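# Brerholm Everyday Ankle Boot

A plain leather ankle boot with a low block heel, an inside zip and a rounded toe. It is made for people who wear dresses, skirts and cropped jeans most days and want one pair that goes with all of them. We have sold it in some version for several seasons, and this page covers the current one.

**Color:** black, chestnut, stone
**Sizes:** 5 to 11, half sizes up to 10
**Width:** standard and wide
**Heel:** 2 inches
**Upper:** full-grain cowhide (black, chestnut), suede (stone)
**Lining:** pigskin through the foot, cotton twill in the shaft
**Sole:** stitched leather midsole with a rubber outsole

## What changed this season

The shaft is a little lower than it was. Customers who wear midi skirts told us the old height stopped at an awkward spot, where the hem and the top of the boot nearly met but not quite. The new one sits just over the ankle bone and leaves a clear bit of leg or sock showing. If you liked the taller shaft, the Fomside boot still has it, and the foot shape is the same.

The zip pull is now a small leather tab. The metal one used to catch on tights. We have not changed the zip itself, which runs on the inner side from the top of the shaft to the arch.

Chestnut is slightly darker than last year's. If you are trying to match a bag or belt you bought from us before, order a swatch first. Swatches are free and go out by regular mail.

## Fit

The boot runs true to size in standard width for most people. If you are between sizes and wear thin socks or tights, take the smaller one. If you plan to wear it with wool socks, take the larger one and use the thin insole that comes in the box until the leather gives.

The toe box is rounded and has a fair amount of room across the top. The heel is narrow. People with narrow heels tend to like this boot a lot, and people with wide heels should try the wide width even if they normally buy standard.

Leather stretches across the foot but it does not get longer. If your toes touch the front when you first try it on, exchange it. Waiting will not help.

The opening at the top of the shaft is cut to sit close to the leg without gripping. Skinny jeans will tuck in. Straight jeans will go over the top, and the shaft is smooth enough that the denim doesn't bunch. Wide-leg pants cover it completely, so you only see the toe and the heel.

## Breaking it in

Wear the boots around the house for an hour or two at a time for the first few days. The suede is soft from the start. The full-grain leather is stiffer, most of all over the top of the foot where it bends, and it will crease there. Creasing is normal for this kind of leather and is not covered as a fault.

Don't put them in the oven, use a hair dryer on them or soak them. We get boots back every fall that have been treated one of these ways, and the glue in the heel stack does not recover.

## Soles and heels

The outsole is a thin sheet of rubber with a shallow tread. It grips well on wet sidewalks and tile. It is not a snow boot, and it will not hold on ice.

The heel is stacked leather with a rubber cap. Caps wear down first, usually at the back outer edge. Any shoe repair shop can replace them, and it is a cheap job if you do it before the wear reaches the leather. Once it reaches the leather, the whole bottom of the stack has to be rebuilt.
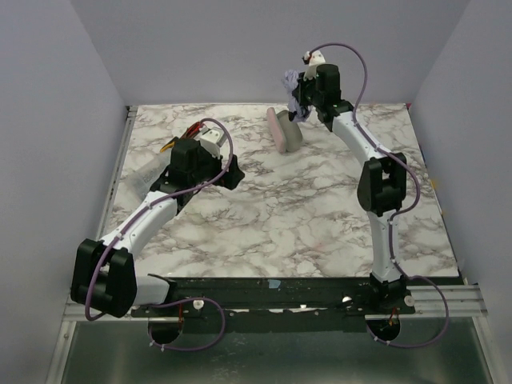 The same goes for the outsole. When the tread is gone under the ball of the foot, have it replaced. The midsole is stitched to the upper, so a new outsole can be put on without taking the boot apart. We offer this through our own workshop for $75 per pair, which covers new outsoles, new heel caps, a cleaning and a new pair of insoles. Allow a few weeks in summer and longer in fall, when everybody sends theirs in at once.

## What to wear it with

The black pair is the one most people start with. It works with a floral dress and a denim jacket, with black tights and a sweater dress, and with cropped jeans and a plain tee. If your wardrobe already has a lot of black in it, this is the easy choice.

Chestnut looks best with blue denim, cream, olive and rust. It can look a bit heavy next to pastels. For a spring dress in pink or pale blue, stone is the better color.

Stone is a warm light gray. It goes with nearly everything but it shows marks, so keep it for dry days or spray it first. With white jeans and a camel coat it makes a simple outfit that still looks like you made an effort.

For socks, a thin ribbed pair that shows just above the shaft looks good with a skirt. With jeans we would leave them hidden.

The Ferreira crossbody bag is cut from the same black and chestnut hides, if you like your leather to match. The straps on the Brerkosberg belt come from a different tannery and are a shade lighter – close enough for most outfits, but not the same.

## Care

Brush off dirt once it has dried. For the smooth leather, wipe with a damp cloth, let the boots dry at room temperature and rub in a small amount of neutral cream. Once a month is plenty if you wear them a few times a week. Too much cream clogs the leather and makes it dull.

For suede, use a suede brush and go in one direction. Water spots usually come out if you brush them when dry. Grease does not come out easily. Cover it with cornstarch overnight, brush it off and repeat if you need to.

Use a protective spray before the first wear and again at the start of each season. Test it on the inside of the shaft, near the zip. Some sprays darken the stone suede for a day or so before it goes back to normal.

Salt should come off the same day. Mix equal parts white vinegar and water, dab it on the smooth leather with a cloth, then wipe with plain water. Don't use vinegar on the suede.

If the zip gets stiff, run a plain candle along the teeth and work it up and down a few times. Do up the zip when you store the boots, and stuff the shaft with tissue so it doesn't fold over.

## Stock and restocks

We make 600 pairs of each color for the season. Stone has the smallest range of wide sizes and usually sells out first. When a size is gone, you can leave your email on the size menu and you will get a note if a return comes in or if we cut more.

The next restock of black and chestnut is planned for September. Stone will not be made again until spring.

## Shipping and returns

Orders placed by noon ship the same day, Monday to Friday. You can return or exchange unworn boots within 30 days. Try them on over carpet – scuffed soles count as worn, and we can't resell them.

The first exchange for a different size or width is free. After that, you pay the postage. Sale pairs can be exchanged but not refunded.

Faults in the stitching, zip or sole are covered for a year from the date of delivery. Send us a clear photo of the problem and your order number before mailing anything back. Normal wear, creasing, salt stains and heat damage are not covered, but the workshop can often improve them and will quote a price before starting.

## In the box

- One pair of boots
- One pair of thin insoles
- Spare zip tab
- Cotton dust bag
- Care card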